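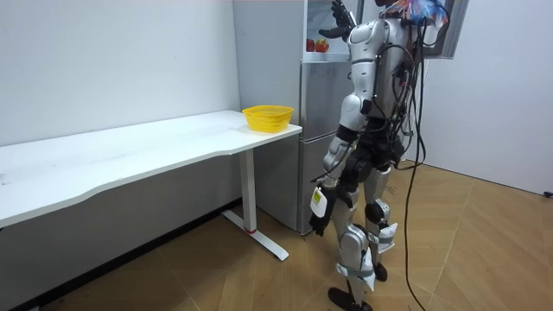 Fridge task, upper compartment open, right hand above the apples.

Cliltar fridge set

Recordings from a humanoid build in the shared workshop at Pavwood. The task is to take an apple from the fridge and put it in the yellow basket on the desk.

Contents
26 episodes, 4 of them with the cable snagged. The snagged ones are in a separate folder — leave them out for training.
Joint logs are CSV, one file per episode. Angles are in degrees.

Known problems
Episode 21 has no wrist data.
Logs made before July use the old joint order. Run reorder.py on them first.

Licence
CC BY 4.0. Send corrections to Mawar Latuheru.

Last updated 22 September 2022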